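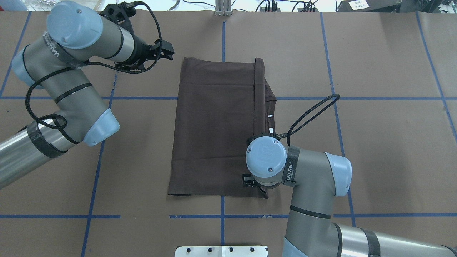
Belerex Folded Clothes: README

Read this before you open the labels file. Short version: clothes, folded and part folded, on a papered table, with notes on what each one is and how good the fold is. Long version follows.

What's in it

109 garments. 2,544 records, one record = one garment in one state. 1,815 of those have a full fold label, the rest only have garment type and colour. We ran out of time on the rest, see Gaps.

garments.csv - one row per garment
records.csv - one row per record, garment id in the first column
fold_notes.txt - free text, messy, worth reading anyway
check_list.csv - the 100 records two of us labelled separately

Mostly T-shirts and other tops, then leggings and trackpants, then a small pile of odds and ends (tea towels, a pillowcase, one apron). No socks. No undies. No jumpers either, they wouldn't stay in a rectangle and we gave up on them.

The table

Brown paper over the top, blue tape for the grid. Paper creases. Leave it alone until it tears, a new sheet shifts the tape and then the cell names are off from everything before it. If you do have to re-paper, start a new table_id in records.csv and say so in the notes.

Tape goes down after the paper, never under. Press it with the back of a spoon. Cells are named from the near left, A1 and so on, going away from you. A garment sitting over a tape line gets both cells, seperated by a slash. Doesn't matter which comes first.

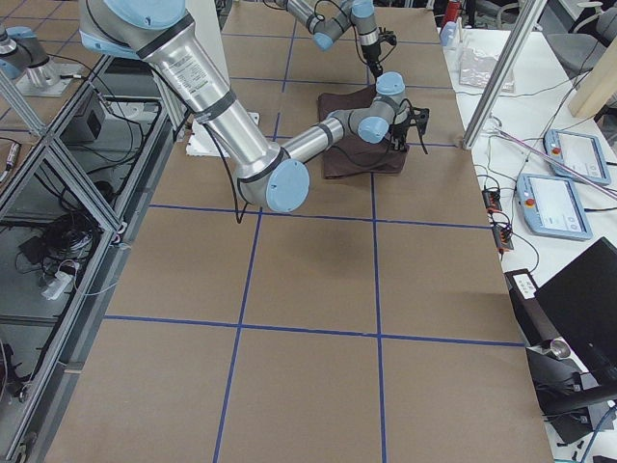
Last updated: May, 4:40 pm (fold grades reworded, Potiveo column dropped)

The old Potiveo column held the size off the garment tag. Half the tags were cut out or washed blank so it was mostly empty. If your script still asks for it, take that line out.

Fold states

flat - laid out, nothing turned over on purpose
part - at least one fold made, not finished
done - a rectangle, or as near as the thing will go
slumped - was done, came undone at one corner or more
heap - no fold you could name

"heap" isn't an insult to whoever folded it. Plenty of garments start there. A crumpled top with one straight edge showing is still a heap unless you can say what fold made the edge.

part vs slumped is the one people argue over. Look at the notes for the record before it. If the one before says done, it's slumped. If there's no record before, put part.

Fold grades

Only for done. Three grades:

a - edges line up, hem inside or level, would go straight in a drawer
b - one edge out by a finger or less, or a sleeve poking
c - holds together but you'd redo it if your mum was coming over

A seam or tag showing doesn't lower the grade. Dark tops get marked too kindly, you can't see the layers. Bend down and look from the side. On the brown ones especially, the hem strip sits a bit proud of the rest and looks like a crooked fold when it's fine.

How we fold tops

Face down. Sleeves in to the back. Sides in till they meet or nearly. Bottom up to the neck, then once more if it's long. Turn it over. Smooth from the middle outward, not along, or the whole stack skates.

Danzer method (danzer in the method column) is the same but you go bottom up in thirds instead of halves. Makes a shorter, fatter block. Better for thin cotton. Terrible for anything with a stiff print, springs open the second you let go.

Record the method even if the fold fails. That got missed a lot early on
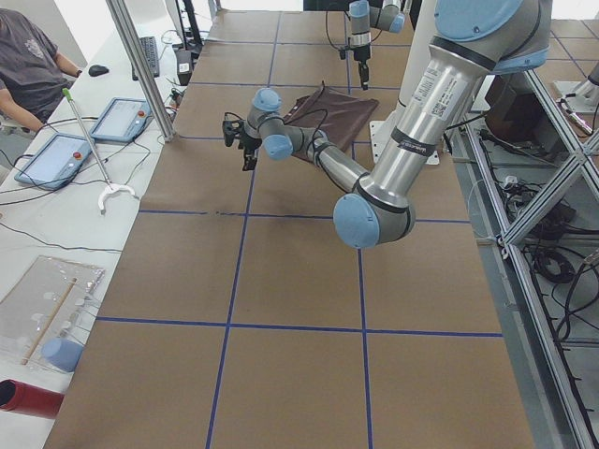

and it means a chunk of the part records have "unknown" where they should say halves or danzer. We went back over the ones where the notes gave it away and left the others. Please don't guess them from the shape, a half-done danzer and a half-done halves look the same up to the last turn.

Colour names

Plain ones only. brown, dark brown, grey, navy, black, white, cream, red, green, other. If you're stuck between grey and dark grey, grey. If you're stuck between black and navy take it to the window. There is no charcoal, no chocolate, no slate. Somebody put "mushroom" in fold_notes.txt and it can stay there.

Colour goes on the garment, not the record, so fix it in garments.csv once.

Washing and so on

All garments washed once before use, no softener (softener makes knits slippery and the folds slump). Line dried where weather allowed, otherwise over the backs of chairs. No ironing. Creases from the op shop bag are still in some of the cotton tops and will be till the end of time.

Lint roller between dark garments. The paper picks up fluff too, brush it off the cells at the end of the day. Garments live in the two Mumex tubs under the shelf, tops in one, everything else in the other. Ids are on safety pin tags, take the pin OUT before you fold and put it back after. Pins have gone through the paper twice.

Leggings and pants
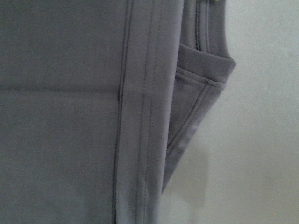
Geelong, May

Added after the first lot went out. Leggings need their own rules so they're in here now.

Leg on leg first, seams matched as best you can. Then waist to ankle in halves till it's a size that sits. Stretch knit creeps, so give it a minute before you grade it. If it has crept open, it's slumped, don't grade it.

Which edge is the seam and which is the fold: the fold is round when you pinch it, the seam is flat and has stitching. On grey stretch stuff a pressed-in crease can pass for either. Check with your fingers. Topstitching next to a seam counts as part of the seam, one edge, not two.

A doubled-back cuff counts as a fold if it was put there. If it rolled up on its own write "roll" in the notes and leave the fold count where it was.

Pockets: say if there is one. A flap hanging at the side that you can't identify goes down as "flap", no further.

Gaps

- No kids sizes. Planned, never bought.
- Button-up shirts, only a handful, and most have no grade.
- Trackpants with drawstrings: cord position isn't recorded. Wish it was.
- The 100 in check_list.csv are nearly all tops, so don't use them to say how well people agree on leggings.
- Garment ids aren't in order. A tub got tipped over and we re-pinned as we picked up.

Using it

Fine for teaching, fine for poking at. If you publish counts, use records.csv and not the notes, the notes double up in places. Split by garment and not by record or the same shirt ends up on both sides.

Fixes

Send the record id, what it says, what it should say. One line each. Grade changes want a second person to look first. Spelling in the notes we wont fix, there's too much of it.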